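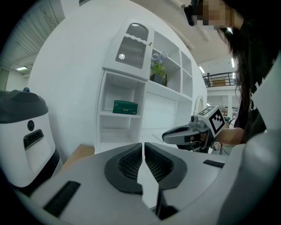 Photo: Brestora

Category: Home > Storage & Shelving > Cabinets

Urnero cabinet unit, white, with grille door

Brestora sells the Urnero as a cabinet that "does the work of a whole wall". I'm wary of any furniture that claims to do work, so here is what you get for your money, and where I'd hold back.

The finish is white throughout. Up top there's a hinged door with a perforated grille panel and a small brass knob on the right edge. Under the door is an open compartment with a middle shelf, deep enough to take a box, and more open shelving sits to the right, where a potted plant with pale blue-purple flowers has been given a spot. A white gooseneck faucet arches over the countertop area further along. The faucet is not included. Neither is the plant, and the product sheet takes until its second page to say so.

Is the grille any use? Brestora says it lets air move around whatever is stored behind it. Fair enough for tea towels or a bag of onions. It also lets in dust and cooking grease, and perforated panels are a nuisance to wipe. If you fry a lot, ask for the plain door.

The brass knob is a nice colour against the white, but it is small. People with sore hands may find it fiddly. A larger knob can be fitted at home with a screwdriver, and the door comes pre-drilled for the standard size.

Open shelves are a matter of taste. They look tidy with one box and one plant on them. Mine would have cereal, batteries and three odd lids by the end of the week. The catalogue calls this "display storage" – I'd call it a shelf.

Colours: white only. A grey was listed in May and has since disappeared from the catalogue.

Width: 148 cm for the full unit, door section and open section together. Measure your stairwell before you order. The two sections ship joined.

Assembly: the sheet says two people and one afternoon. Allow longer if your wall is anything but flat, as the fixing rail has very little give. Wall anchors are supplied for masonry only.

Warranty: 5 years on hinges, 3 on the finish. The finish cover leaves out "moisture damage", an odd thing to leave out on a cabinet meant to stand near a sink. I asked what counts as moisture and was sent the same paragraph again.

Price: almost $3,000 before delivery. That is a lot for one door and some shelves. The cheaper Skarnosus has the same open section and a solid door, and unless you are set on the grille I'd look at that first.

Related items
Skarnosus cabinet unit, solid door
Sun open shelf, white
Urnero replacement grille panel
Knobs and pulls, brass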